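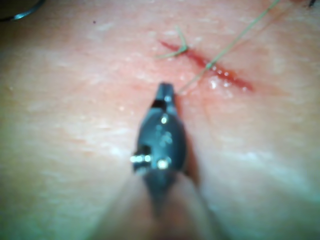 Couldn't have taken the place without the room, one reply to our spring form said, and could we please sort out the heating before the next lot arrive. Fair on both counts. More on the heating further down.

Skeltel Bursary — progress report to the Obeidat Fund
July 3, 2025

Apologies this is short and a bit rough, the quarter end and the house inspection landed together. Full accounts follow separately in your spreadsheet.

What the money is for, for anyone new at your end: rooms and travel for surgical trainees and theatre nurses from small hospitals who have been given a training placement at Firitz and live too far off to go home at night. We don't teach anything and we don't pick who gets a placement. Firitz does that. We pay for the bed and the bus.

Where we are

8 bursaries awarded in this period. 195 nights paid for, all in the Vorkix Road house bar a short spell in the guest house when the boiler went. All of the awards taken up. One person went home early for family reasons and we have agreed she can use the rest of her nights in the autumn. Hope that's ok with you, it seemed daft to make her apply again.

Travel has gone over. The early bus was taken off the timetable in spring and anyone on a morning list now needs a taxi from the house. We've been pairing people up where shifts match but they often don't. Rooms have come in under budget so overall it evens out, just not in the lines you gave us. Request on this at the end.

Application form — now shorter. The old one asked for a supporting letter, a payslip and a statement on career aims. People were filling it in on nights and giving up at the statement. We've dropped the statement. Payslip stays. Supporting letter can now be an email. Forms are coming in more complete and I am spending a lot less time chasing.

Payment in advance is the other change. Before, people paid and claimed back, and for some that meant a whole month's rent on a credit card. We now pay the house direct. Travel is still claimed back, weekly instead of at the end. Took some arguing with our own bank but it is running. 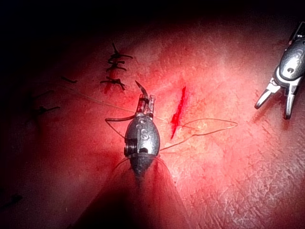 Could the weekly claims not just be a card with money on it, a message on the residents' board asked, then nobody has to keep bus tickets in a drawer. We looked at it. The fees on prepaid cards are silly for the sums involved. Will ask again when the bank contract comes up, but for now it's tickets in the envelope by the kitchen door.

The house

Boiler replaced. Landlord paid for the boiler, we paid for the guest house nights and the temporary heaters, £2,485 altogether. That came from the contingency line, which is now empty. The upstairs back bedroom is still cold and we've stopped letting it until the radiator is seen to. Landlord has been written to twice.

Quiet hours: we had complaints both ways, from people on nights trying to sleep through the hoover and from people on days who didn't like creeping about at tea time. Cleaning has moved to early afternoon, the night shift rooms are now all on the top floor, and there's blackout lining up on the curtains. Seems to have settled down.

Kitchen fine. Desk lamps and a second fridge bought out of the small items line, receipts in the folder.

Not gone well

Partners and children. The rules say single occupancy and we've turned down two people who would have needed to bring a child. Both gave up their placements in the end. I don't have an answer, the house is not set up for it, but I think it wants talking about before the next round and I'd rather you heard it from me. A family flat nearby on a short let may be possible, I'm getting prices.

Also we're poor at finding out what happens afterwards. The leaver's form gets filled in, the follow up mostly doesn't. So I can tell you people were housed and finished there placements, I can't yet tell you whether they stayed on at the small hospitals. Plan is a phone call in December in place of the email.

What we're asking for

— permission to move the room underspend across to travel
— a decision on topping up contingency before winter
— half an hour with whoever looks after your family policy, by phone is fine

Next period

New round opens once Firitz confirms its dates, they are late with them again. House inspection report will be sent on as soon as we have it, the verbal was good apart from a fire door that dosn't close by itself. Joiner is booked for that.

Shares: 2
Comments: 0

Related
Skeltel Bursary: how to apply
Staying at Vorkix Road, notes for new residents
Changes to the early bus
Travel claims, what to keep
Previous reports to the Obeidat Fund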